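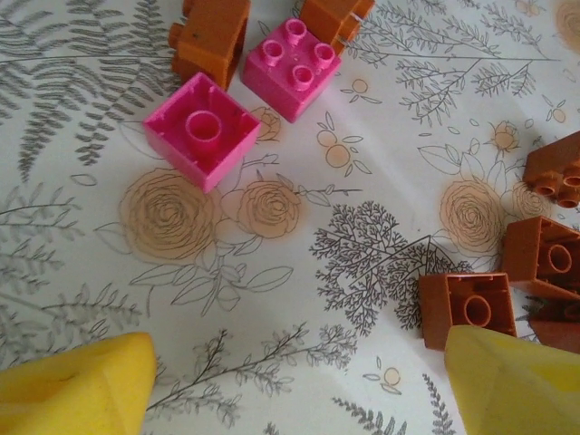 Celtholm, May

Play and Early Number, handout for session 3
Tutor: Ghizlane Younis

Most catalogues will tell you that chunky bricks "teach sorting". I'd like you to doubt that. Pink with pink and orange-brown with orange-brown is a grouping an adult sees at once. Whether a child of 30 months sees it, or cares, is another matter.

Take the two pink bricks. One is upside down with its tube showing, the other has its studs up. Are they the same? Wegener's notes say yes, by colour. A child who wants to push a finger into the hollow one may well say no.

Before Thursday:
Read Wegener, pp. 24 to 35. His claims about colour rest on very few children.
Watch one child with loose bricks. Write down what the hands do. Leave out "she is learning to".
Don't tidy the bricks first, and don't name the colours aloud.

Patterned cloth or plain? Fabbri insists on plain. I have yet to see his evidence.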